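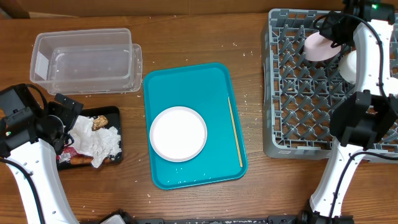
Smart Lighting in Supported Flats: Progress Report to the Mestex Fund, November

Prepared by Melquiades Aguirre, project lead

1. Position at the end of the period

The installation phase is complete in all 28 flats. The measurement phase began on schedule and is two-thirds done. Spending is within budget on hardware and over budget on labour; section 5 gives the detail. One change to the agreed scope is requested in section 6.

The grant agreement asked us to find out whether ordinary retail smart bulbs and motion sensors can replace the wired night lighting in older supported flats, where chasing new cable into the walls is expensive and tenants have to move out while it is done. Nothing in this report should be read as a finding on tenant safety, which is being assessed separately by the housing provider.

2. Equipment installed

Each flat has one Draltis hub, motion sensors from Jastex in the hallway and bathroom, and dimmable bulbs in the hallway, bathroom, bedroom and kitchen. Qin supplied the bulbs. Flats with a separate toilet have an extra sensor and bulb. The total count of paired devices across the site is 363, including wall switches and the spare bulbs kept paired in the store room.

The wall switches were not in the original proposal. During the first four installations it became clear that tenants and visiting carers would go on using the existing switches, which cut power to the bulb and take it off the network. We fitted battery-powered switch plates over the old ones and wired the circuits permanently on behind them. All later flats were done this way from the start, and the first four were revisited.

Bulbs are set to the following levels when motion is detected:

Hallway, night: 15 per cent, warm white, off after three minutes
Bathroom, night: 30 per cent, warm white, off after eight minutes
Kitchen, night: 40 per cent, neutral white, switched by hand only
All rooms, day: no automatic action

The night period runs from 22:00 to 06:30. Tenants can ask for different hours and five have done so.

3. Reliability

The hubs log every motion event and the time at which the bulb confirms that it has changed state. In the period covered we logged 1,522 faults of any kind. A fault is counted when the bulb does not confirm within two seconds, whether or not it did come on in the end. Repeated failures of the same device count separately, so one bad bulb can add a great many entries.

Of these, 445 were traced to a single firmware release for the bulbs, which caused them to drop off the network after a brief loss of mains power. The supplier issued a corrected version. We applied it to four flats first, left it for nine days, and then applied it to the rest. The fault has not come back. Automatic updates are now turned off on every hub and will stay off until the end of the measurement phase.

The remaining faults fall mainly under weak signal between the hub and the bathroom bulb. The bathrooms have a tiled internal wall, and in the ground-floor flats the hub had been placed in the meter cupboard behind a metal door. Moving the hub to the hallway shelf cleared most of the problem. In two flats there is no suitable socket in the hallway, and we have used a mains-powered bulb halfway along as a repeater. This works while the bulb has power. It is a compromise and will be recorded as such in the final report.

Sensor battery life is behind the published estimate in the hallways and in line with it elsewhere. We expect one hallway battery change per flat before the project closes and have bought the cells.

4. Response time and light levels

Median time from motion to light was 0.4 seconds in the hallway and 0.6 seconds in the bathroom. The target in the agreement was one second. The slowest responses come in the first minute after a hub restart.

Floor-level readings were taken with a hand-held meter at three points in each hallway. The far end of the long hallways on the second floor is below the level we proposed. Raising the bulb to 25 per cent brings it up, but two tenants found this too bright from bed with the door open. A second bulb at a lower setting is being tried in one flat.

5. Budget

Hardware is underspent, mostly through a lower unit price on the bulbs. Labour is overspent by the cost of the return visits for switch plates and hub moves. The two roughly cancel out. No further money is requested. A full statement is attached as Annex B.

6. Change requested

We ask for approval to move the unspent hardware sum into labour, and to extend the measurement phase by six weeks. The extension would give a clean run of data on the corrected firmware through the darkest part of the year. The closing date for the final report would move by the same amount.

7. Next period

Complete the second-bulb trial and report the readings
Replace hallway sensor batteries
Test recovery after a planned power cut, one floor at a time
Send the draft maintenance guide to the housing provider for comment

Annex A (device list by flat) and Annex B (statement of spending) are supplied as separate files.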